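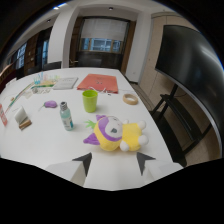
Eighteen Months with a Phone Nobody Updates
Project report, Mobile Systems module
Group: Seema Rana, Byung-chul Won, Karla Serrano and me (Josée Pelletier)

I should start with the phone, as the whole project began with me moaning about it in the canteen. I've got a Curker, the cheaper of the two models, which I bought on a contract from Fortin because it was the only network in the shop that stocked it. Lovely phone. Good battery, nice screen, fits in a coat pocket. Then Seema, who has the very same model but bought hers without a contract while she was visiting her cousin abroad, showed me a feature in her camera settings that I simply didn't have. Same phone, same colour even! Her software was two versions ahead of mine.

So that became our question. When you buy a phone through a network, who decides when you get your updates, and how much longer do you wait than somebody who bought the thing outright?

How we went about it

We'd planned to do this in a very grand way, with a little app that would report the software version of anybody who installed it. Byung-chul got as far as a working screen with a button on it. Then we read the department's rules on collecting data from other people's phones and decided that a paper questionnaire was a splendid idea after all.

We asked 80 people. Most were students in our building, plus a good number from the evening classes, and Karla's entire hockey team. Each person wrote down the make and model, where they'd bought it, whether it was tied to a network, and the version and security patch date from the settings menu. That last part took far more hand-holding than we'd expected. The menu is in a different place on nearly every make, and on the Plendance phones you have to go through two screens called almost the same thing. Karla ended up making a crib sheet, which is in the appendix and is probably the most useful thing we produced.

We also wrote to the networks and the makers. Fortin sent back a polite letter saying that updates are "tested for compatibility before release", with no dates. Plendance sent us a link to their help pages. Curker never replied, though they did sign me up to their newsletter.

One more source was the forum archive for Illance, which is a small network that puts up a public notice each time it passes an update on to customers. I went through those notices one by one on a Saturday and put the dates in a spreadsheet beside the makers' own release dates. If you ever need to do this, please write the day and month the same way all the way down the column. I didn't, and had to do half of it again.

What we found

The big version updates were where the waiting happened. Phones bought outright were mostly on the current version or the one before. Phones bought from a network were spread out all over the place, and a few hadn't moved since the day they came out of the box. My Curker was one of the worst, so I felt thoroughly vindicated.

Security patches were a different story, and I'll admit I'd expected them to look the same. They didn't! On most makes the monthly patch seemed to arrive at much the same time wherever the phone had come from. Byung-chul thinks this is down to the patches going out from the maker directly while the bigger updates go through the network's own testing first. That fits what we saw, and it fits the wording in the Fortin letter, but we couldn't get anyone to confirm it, so please treat it as our best guess.

The Illance notices gave us the clearest picture. The longest gap between a maker's release and the network passing it on was 6 months, for a Plendance tablet that I suspect very few people owned. The phones did better. Two updates in the archive were announced and then pulled again, both times with a note saying there was a fault with voicemail. That made us a bit more sympathetic to the testing argument, I must say. Seema put it well in our meeting: if the update breaks your voicemail, you ring the network to shout at them, you don't ring the maker.

We also asked people whether they minded. Hardly anybody knew there was a delay at all. Several thought that having no updates waiting meant the phone was fully up to date (so did I, until the canteen). My aunt Marlene Pelletier, who kindly filled in a questionnaire, told me she presses "remind me later" every single time and has done for years, which does rather mess up our figures for her.

What went wrong

That brings me to the biggest hole in the work. We recorded which version a phone was on, but we had no question about whether the owner had been offered a newer one and put it off. So some of the phones we've counted as late may just belong to people like Marlene. We spotted this in May, by which time the forms were in and it was too late to go back round. Seema has written a fair section on it in the full version with a suggestion for how the form should have been worded.

The sample is lopsided as well. Hockey players seem to be very loyal to Plendance, so that make turns up far more than it should, and we've hardly any older people in there. I'd also have liked more Illance customers, given how much we leaned on their notices.

Who did what

Byung-chul did the charts and the abandoned app. Karla ran the questionnaire and the crib sheet, and typed most of it up. Seema handled the letters and the section on limits. I did the archive work and wrote this summary, with the others reading it over and taking out some of my ruder remarks about Fortin.

If another group picks this up next year, the spreadsheet and the blank forms are in the shared folder, and you're very welcome to both. Add the missing question first. My contract has run out since we started and I've bought my next phone outright, second-hand, from a friend of Karla's. It had an update waiting when I switched it on.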